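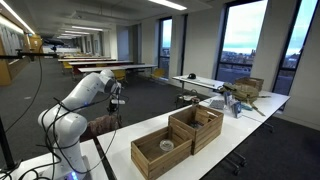

Hetia Household Team

Thursday packing session moves to the window side

The Thursday packing session has a new layout from this week. The long white table now runs towards the windows, with the crates at the near end and everything still to be sorted at the far end. The other white tables stay where they were.

The change was asked for after the January session, when donated goods and finished crates ended up on the same stretch of table and two crates had to be unpacked and done again. Augustina Ankrah, who runs the session, said the longer table should give people room to put things down before deciding where they go.

"We were stacking things on chairs," she said. "I would like to stop doing that."

The wooden slatted crates are being used again this year. They come back to us after each delivery to Romorura and are heavier than cardboard, but they stack well in the van and the gaps between the planks make it easy to see which ones have been filled. We have 15 in use at present and would be glad of more if anyone has some in a shed or garage.

Glass goes in first, flat on the bottom of the crate. Clear dishes are easily missed once other things are in, so please look before you add anything heavy. Wrap glass in a tea towel or a jumper before the crate is closed up. Newspaper is fine too, but the people at the other end have asked for less of it.

Bags and rucksacks are sorted at the window end. Check every pocket, including the small ones inside. A set of house keys went out to Romorura in the autumn and took 13 days to come back. Bags in good order are then used to hold soft things such as folded clothes, which saves a crate.

Packets should be stood upright so that the printed side can be read. Anything open or without a label goes in the cardboard box and is looked at before the end of the session. Cups and other small items travel inside something larger, as loose ones tend to work their way out through the slats.

Hats and caps are wanted this time, and so are blankets and anything warm. We have enough mugs. We can't take electric kettles or pillows.

The next load is for the Hoarau building, where roughly 60 households are due to move in over the spring. Each will be offered a kitchen crate and a bag of clothing or bedding. The Vusetetti store will hold anything left over until the following run.

The session starts at 2 and goes on until the van is loaded. The table is on casters, so put the brakes on before you lean on it. Please leave your own coats and bags on the hooks by the door so they are not packed by mistake.

Offers of crates should go to Augustina at the Hetia desk.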